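# Duas garras, um simulador e uma quinta-feira comprida

Olá outra vez! Prometi na última edição que ia falar de garras e cá estou, com café ao lado e a cabeça ainda cheia de gráficos de força.

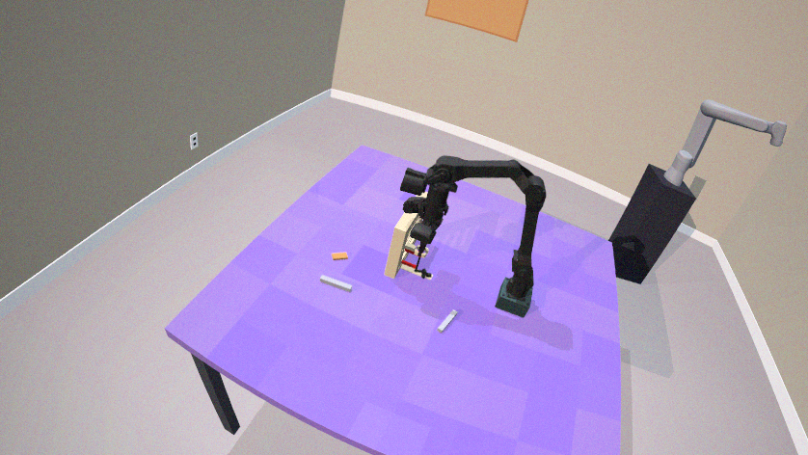 Para quem chegou agora: ando há semanas a tentar escolher entre duas garras de dedos paralelos para a bancada da Zerville, a Cirkis (fininha, leve, dedos compridos) e a Hegazy, que é mais larga, mais pesada e fecha com uma convicção que até mete respeito. Só há orçamento para uma. E como já parti um par de dedos impressos em janeiro por pura pressa, desta vez decidi fazer quase tudo em simulação antes de tocar em hardware.

O braço é sempre o mesmo, o preto, montado em cima da mesa. Mudo a garra, mudo o controlador, volto a correr. As tarefas também são sempre as mesmas: apanhar peças pequenas e alongadas pousadas no tampo e chegar a sítios apertados ao lado do suporte vertical, onde o punho tem pouquíssimo espaço para rodar. É esta segunda parte que me tira o sono, confesso. Peças soltas no meio da mesa, qualquer garra decente apanha. Agora, descer rente a uma parede alta com aqueles volumes todos do punho a quererem bater em alguma coisa... aí é que se vê quem é quem!

Corri 2714 tentativas ao todo, divididas pelas duas garras, com a posição das peças baralhada em cada uma. Deixei a correr de noite e na quinta de manhã lá estava tudo à minha espera (adoro este momento, é como abrir a caixa do correio).

**A Cirkis** ganha nos sítios apertados, e ganha bem. Os dedos compridos deixam o punho ficar mais alto e isso dá uma folga enorme ao planeador, que encontra caminho à primeira na maior parte dos casos. Em compensação, com barras estreitas pousadas em diagonal, o dedo flete um bocadinho na ponta e a peça roda ao levantar. Não cai, mas fica torta, e depois a colocação sai torta também. Experimentei baixar a velocidade de fecho e melhorou, embora menos do que eu queria.

**A Hegazy** agarra e pronto, acabou a conversa. Barra em diagonal, bloco curtinho deitado, tanto lhe faz. O problema é o corpo dela! Tive quase 437 tentativas abortadas por previsão de colisão, a grande maioria junto ao suporte. Dá para contornar aproximando de lado em vez de vir a direito de cima, só que isso obriga o cotovelo a uma ginástica feia e o movimento fica lento. Quem tiver uma bancada desimpedida nem vai dar por isto. Eu não tenho, e não me apetece reorganizar a mesa toda por causa de uma garra.

Depois há o controlador. Comecei com controlo de posição puro, porque é o que já tinha configurado, e só a meio da semana passei para o Trerkadico, que faz controlo de impedância e que eu andava a adiar por preguiça (a documentação é um labirinto, aviso já). Que diferença! Com a Cirkis, o contacto com o tampo deixou de ser aquela pancadinha seca e passou a ser um encosto suave, e a tal rotação da peça ao levantar diminuiu imenso. Com a Hegazy notei menos, talvez por ela ser tão rígida que já fazia o trabalho sozinha.

Um truque que me poupou horas: fixem o atrito das pontas dos dedos antes de compararem seja o que for. Eu tinha valores diferentes nos dois modelos, herdados dos ficheiros originais, e passei um dia inteiro convencida de que a Hegazy era milagrosa. Era borracha a mais, só isso. Refiz tudo com o mesmo valor e a distância entre as duas encolheu para uma coisa muito mais razoável. Vejam também a massa da garra declarada no modelo, porque num deles estava a zero e o braço andava por ali todo leve e contente.

E as câmaras? Ainda não entrei por aí. Nesta ronda as posições das peças vieram diretamente do simulador, o que é batota assumida. Para a próxima quero comparar uma câmara fixa, a olhar de cima e de lado, com uma pequenina presa ao punho. Tenho o palpite de que a do punho vai sofrer muito ao pé do suporte, por ficar com a vista tapada mesmo na altura em que faz mais falta, mas já me enganei em palpites melhores.

Então, com qual fico? Neste momento estou inclinada para a Cirkis com o Trerkadico, e umas pontas de dedo mais grossas para acabar com a flexão. Já desenhei uma versão e vou passá-la pelas mesmas tarefas antes de encomendar. Se alguém desse lado usa a Hegazy com um punho mais curto, escreva-me, por favor, que gostava muito de saber como resolveram a aproximação de lado!

Os ficheiros da simulação e os valores de atrito seguem para quem responder a este e-mail com a palavra «garras» no assunto. Da última vez respondi a 26 pessoas e fiquei toda feliz, portanto não se acanhem.

Até à próxima, e guardem bem as vossas pontas de dedo sobresselentes.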